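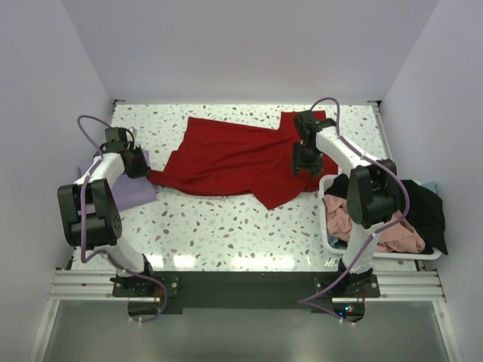

Elmarie Molefe demande si on plie les manches avant ou après avoir marqué le milieu du vêtement, parce que chez elle on a toujours commencé par les manches et que le rouge déteint sur tout ce qui reste dans le panier. Pour les manches, les deux se font. Nous commençons par étaler, puis nous rabattons les manches, et le milieu vient ensuite. Pour le rouge, voir plus bas, au paragraphe du tri.

Le pliage du linge – galerie

Page mise à jour le 11 janvier 2026

Cette galerie complète les notes de Rundholm sur l'entretien du linge de maison. Les notes écrites sont longues et plusieurs lecteurs de Prirville nous avaient demandé quelque chose de plus court, avec des images. Nous avons gardé le linge rouge, le panier et la table de pliage. Le repassage et le rangement en armoire ont leur propre page.

Étaler

Tout commence à plat. Un vêtement à manches longues, en tissu souple, arrive rarement sur la table dans le bon sens. On l'étire dans la largeur, on tire sur l'extrémité des manches et on laisse le corps du vêtement retomber vers l'arrière. Les plis qui restent à ce stade n'ont pas d'importance s'ils sont larges. Les petits plis serrés, près des coutures, se chassent du plat de la main, du centre vers les bords.

Une table claire et lisse convient bien. Le tissu y glisse sans accrocher et on voit tout de suite les peluches. Sur une table en bois brut, il vaut mieux poser un drap dessous. L'ancienne table de Rainer était trop étroite et les manches pendaient de chaque côté, ce qui obligeait à plier en deux temps.

Prendre par le coin

Le coin est le meilleur endroit pour saisir une pièce de tissu en tas. On le cherche en suivant l'ourlet avec les doigts. La couture se sent mieux qu'elle ne se voit, surtout sur une maille unie. Une fois le coin trouvé, on ne le lâche plus avant d'avoir le second.
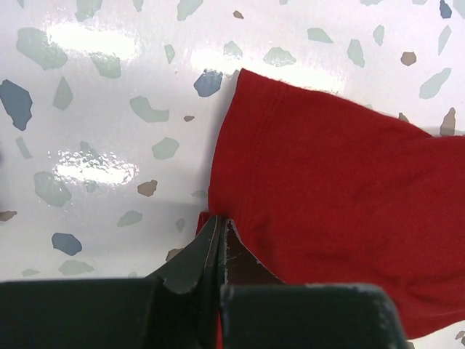 Coin de tissu rouge, avec la ligne de piqûre qui longe l'ourlet.

Sur un T-shirt de coton, on pince sur l'épaisseur de l'ourlet, là où le tissu est double. Si l'on pince plus loin, la maille se déforme et le bord gondole. Le défaut disparaît en général au lavage suivant, mais il gêne pour la pile.

Les ourlets décousus se repèrent à ce moment. Nous mettons les pièces concernées de côté, sans les plier, et elles partent à la couture en fin de semaine. Un fil rouge d'une teinte un peu plus sombre que le tissu se remarque moins qu'un fil plus clair.

Trier

Le rouge se lave seul les deux premières fois, à froid. Ensuite nous le mettons avec les foncés. Il peut voisiner avec du linge clair dans un panier quand il est bien sec, jamais quand il est encore humide. C'est la réponse à la question d'Elmarie Molefe : une pièce qui déteint dans le panier n'avait pas fini de sécher, ou n'avait pas été assez rincée.

Pour les teintes pâles, rose, bleu ciel ou lavande, nous ne faisons qu'une seule machine. Le noir va à part, sur l'envers. Il ramasse les peluches des autres et les rend difficilement. Une brosse adhésive suffit pour les vêtements, mais pour les serviettes noires il faut les secouer dehors avant de les plier.

À Zosside, la règle est différente. Le linge est trié après séchage, par personne, et les couleurs sont mélangées dès le départ avec une lingette. Cela va plus vite. Les clairs grisent un peu au bout de quelques mois, et chacun choisit selon ce qu'il accepte. Le compte de l'année y est tenu sur un cahier : 2 254 pièces pliées, dont 925 serviettes. L'année d'avant, le total était de 1 631 pièces, mais les torchons n'y figuraient pas.

Suspendre, puis poser

Une serviette se déplie mieux en l'air que sur la table. On la tient par un coin, assez haut, et on la laisse tomber de tout son poids. Les grands plis se mettent dans le sens de la longueur. Il reste à attraper le deuxième coin, sur le même côté court, et à écarter les mains.

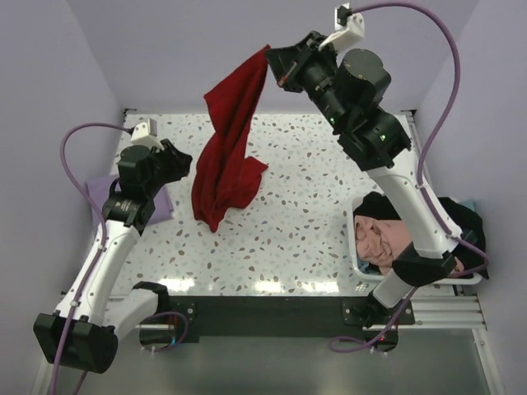

Quand les deux coins sont tenus, on pose d'abord le bas de la serviette sur la table, puis on avance les mains en couchant le reste. Poser le haut en premier emprisonne de l'air et il faut tout reprendre. Le bord court se cale parallèlement au bord de la table, et l'on plie en deux, puis encore en deux. Pour les étagères profondes, un dernier pli en trois donne un paquet plus étroit qui tient debout.

Les pièces pliées vont toujours du même côté, et le panier reste de l'autre. Nous le plaçons à droite, vers le fond, pour qu'il ne gêne pas les coudes. Les gauchers inverseront. Un panier en plastique ajouré laisse passer l'air si le linge attend un peu, mais on évite de le remplir à ras bord – les pièces du dessous prennent des plis marqués qui demandent ensuite un coup de fer.

Pour les vêtements à manches, le principe change un peu. On les couche sur le devant, dos vers soi, et les manches se rabattent l'une après l'autre sur le dos. Un tiers du corps, puis l'autre tiers, et enfin le bas qui remonte vers le col. Les tissus très souples se défont pendant qu'on les déplace. Nous les roulons à partir du bas et les rangeons dans un tiroir, les rouleaux serrés les uns contre les autres.

Remarques

Les lainages ne sont pas traités sur cette page. Les draps-housses non plus, ils demandent deux personnes ou beaucoup de patience, et les notes de Rundholm leur consacrent un chapitre.

La liste des températures de lavage, qui se trouvait auparavant au bas de la galerie, a été déplacée avec les notes sur le tri. La version de Prirville contient encore l'ancienne liste et sera remplacée en janvier.

Les questions et les corrections peuvent être laissées en commentaire.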